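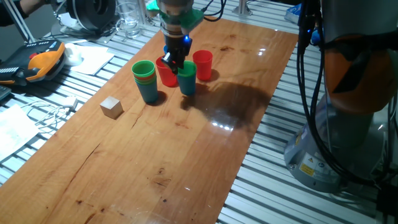

**Thread: Are nesting cups worth it for camping with a family, or do I just buy mugs?**

**cuesta_mornings**
Okay, need opinions before April. We're doing 8 nights at the lake with my sister's family, and I'm trying to get the kitchen box down to one bin I can lift by myself. Last year I packed regular mugs from the cupboard (I know, I know) wrapped in dish towels, and they ate half the bin. So now I'm looking at plastic cups that stack. My husband says plastic makes coffee taste like a lunchbox. Is he right? Do the cheap ones get stuck together? I had a set as a kid that you needed two grown men to pull apart.

**Millau1382**
He's right about coffee. Plastic for juice, water and kids, enamel for anything hot. I've done it that way for years and I will not be moved.

The sticking thing is real, but it's nearly always because people stack them wet. Shake them out, leave them upside down on a towel while you fold up the chairs, then stack.

**tentpegterry**
Enamel burns your lip! Every time! I don't get why people love it so much. You pour the coffee, the rim is the temperature of the sun, you wait, and by the time the rim is okay the coffee is cold. Insulated steel with a lid or don't bother.

**Millau1382**
So wait two minutes, Terry.

**tentpegterry**
I have waited two minutes. I have waited ten.

**puri_esteban**
Hi all, Purificación Esteban here, I used to post under my old account before I lost the password. I run the kitchen for our hiking club's family weekend so I've been through a lot of cups. My vote is plastic, one color per person, and you keep that color the whole trip. It cut our dishwashing way down because the kids quit grabbing a clean one every time they wanted a sip of water. Write names on masking tape if you've got two families and not enough colors.

Coffee people bring their own mug. That's the rule and it saves arguments.

**cuesta_mornings**
Oh I love the color idea. My nephew will fight my daughter to the death for green though.

**puri_esteban**
Draw straws the first night and then it's law :)

**lowgear_dot**
I'm going to disagree on the color thing, sorry Puri. We tried it and by day two somebody's cup was in the lake and the poor kid cried like we'd lost the dog. Same color for everybody, no feelings involved. I got a stack of 17 clear ones at a yard sale and if one disappears I don't even notice.

**puri_esteban**
Fair, but then don't you end up washing 17 cups?

**lowgear_dot**
...yes. Every night. My husband does it and he complains the entire time.

**Zondutetti_fan**
Has anybody tried the Skirier folding ones, the silicone kind that go flat? I bought two and I kind of hate them. They fold while you're drinking. I wore a whole cup of cocoa. My brother-in-law swears by his, so maybe I squeeze too hard? They do pack down to nothing, I'll give them that.

**tentpegterry**
Used one once, same result, only it was soup.

**Millau1382**
Why were you drinking soup out of a folding cup

**tentpegterry**
Because my enamel one was too hot.

**cuesta_mornings**
I'm crying laughing over here. Okay so where I'm at: stacking plastic for the kids, and my husband can carry his own steel thing since he's the one with the opinions. Anything I should look for when buying? I don't want to spend much.

**puri_esteban**
Go for a little lip at the rim so you can get your fingernails under it. Straight smooth sides are the ones that grab each other. And try pulling two apart in the store, you'll know right away. If a pair does jam, cold water in the top one and stand the bottom one in warm water. Give it a minute and twist.

**lowgear_dot**
Seconding the water trick, that works. Dish soap down the side helps too.

Also put the stack in the bin sideways with the spatulas and stuff your dish cloths inside the top cup. That space is free!

**cuesta_mornings**
Stealing that. Next question, and I'm bracing myself: cast iron, or is it too heavy for one bin?

**Millau1382**
Start a new thread for that one, Terry and I will need room.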